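Washing a printed bolster cover without fading it

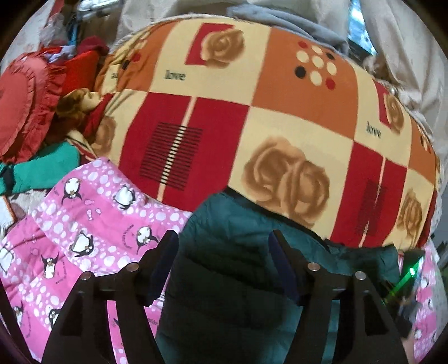 riltik_home
What temperature should a cotton bolster cover with red in the print be washed at?

mapleporch
Cold, inside out, on the gentle cycle. Skip anything with bleach in it and hang it out of the sun.

riltik_home
Thanks. Mine is from Clamano and the care tag got cut off years ago. The insert is 47 inches long and doesn't fit in my machine, so I've only been doing the cover.

dunlop_k
I disagree on cold. Cold never gets face oil out of cotton. I wash mine warm with Pevudwood liquid and the reds look the same as they did in August.

mapleporch
Depends on the dye. I had a warm wash turn 3 pillowcases pink. Test a damp white cloth on the inside seam first. If color comes off, stay with cold.

dunlop_k
A seam test is fair. Still say warm if it passes.

tessera5
Has anyone tried vinegar to set the color? My aunt swears by it.

mapleporch
It doesn't set modern dyes. It won't hurt anything in the rinse, but don't count on it.

quietlaundry
For the insert, the laundromat on Russo has front loaders big enough. Check the filling first. Foam shouldn't go in a dryer. Polyester can go on low, and mine took almost 275 minutes to dry all the way through.

riltik_home
It's polyester. Did the seam test tonight and got a little pink on the cloth, so cold it is. Will take the insert to Russo.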